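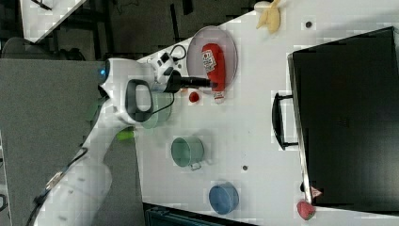

Table Set 3: Play Tableware and Food

Gallery page, Ondedeo prop store. Last revised June 2019.

Set 3 is the mixed tableware set. It is kept as one lot under the Fikero shelf scheme and goes out on the white table, without cloth or mats. The set combines ordinary small kitchen pieces with play food, and the play food covers both hard and soft items. It was put together to give a spread of outlines at a similar size: round, oval, long and curved.

The pages for Sets 1 and 2 follow the same layout. Measurements are left out of the captions and held on the stock sheet, which can be requested from the Hunt Road counter. The notes below deal with handling, placing and colour only.

Colours

The range is kept pale on purpose for the larger pieces, with the strong colours left to the food. Pale pieces show marks sooner and need wiping after each use, but they sit well on a white surface and do not throw a tint on their neighbours. The blue bowl is the exception among the tableware. It was taken from an older Dratetti lot in March to replace a cream bowl that could hardly be told from the tabletop. The green mug and the ribbed green bowl are near enough in shade to be mixed up on a stock sheet, so both are entered by form first and colour second.

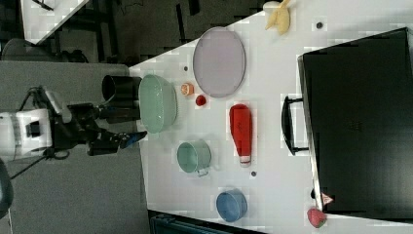
Placing follows no fixed plan. The usual rule is a hand's width between larger pieces, with small food items allowed to fall wherever there is a gap. Open pieces may stand upright or be tipped. With the ribbed bowl tipped, as it is near the plate, the ridges on its surface can be made out and the oval of the rim reads clearly. The small red item and the orange slice between bowl and plate are the two smallest entries in the lot, and the two most often left behind when the table is cleared. Check for them first.

Handles are a separate matter. A mug with its handle turned towards the viewer takes up less width than one turned to the side, and this should be allowed for when several pieces share a short table.

Soft items

The ketchup bottle is the main soft piece. It is a red plush bottle with a sewn label, and it keeps its shape well enough to be laid down, leaned or held by the narrow end. It does not stand reliably on its cap. The fabric picks up lint from cloths and from the inside of the storage crate, and a certain amount of pilling is accepted.

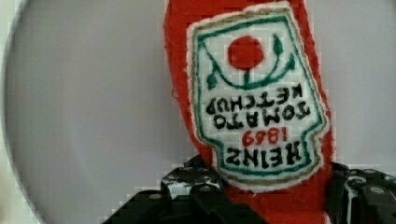 Pilling on its own is no ground for withdrawal. A soft item is withdrawn when a seam opens or when the label lifts enough to catch. Fraying at the edge of a label is trimmed with small scissors, never pulled. The label on this bottle is embroidered, with the lettering in black and the year 1869 in red, and the stitching must not be ironed or brushed across the grain. Brush downwards with a dry clothes brush. For food marks, dab with a damp cloth and leave the bottle flat on a rack.

The bottle is logged as item 226. The number is on the crate card only – nothing is pinned or written on the fabric.

Plates and open pieces

The plate in this set has been entered under several names over the years: grey, lavender, mauve. Under daylight tubes it looks cooler, and beside the red items it looks warmer. The stock sheet now says "mauve-grey" and the older entries have been struck out. It has a raised rim, which helps when a round item is placed on it, and it should be lifted by that rim with both hands.

The green piece with the holes in its base is entered as a colander basket. It is oval and plastic, and is used as an open tray for loose food as often as for anything else. Crumbs and lint collect in the grid. Rinse it from the underside and shake it off before it goes back in the crate. 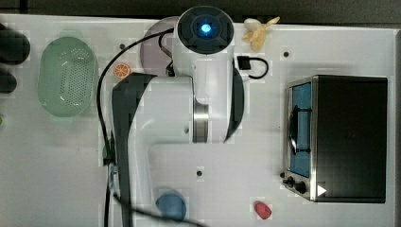
Storage and return

The lot travels in a single crate with 9 dividers. Heavier pieces go at the bottom, the plate on edge along the long side, and the plush on top with nothing resting on it. The small food items go in the lidded tub. Crates weigh roughly 190 grams less than the figure printed on the old cards, which was taken with a wooden lid that is no longer used.

Return the crate with the card facing outwards. Missing or damaged pieces should be written on the back of the card by form, then colour, for example "mug, green". Replacements are drawn from the spare shelf and may differ slightly in shade.

Sets 4 and 5 are being relisted and will be added to the gallery once the new cards are printed.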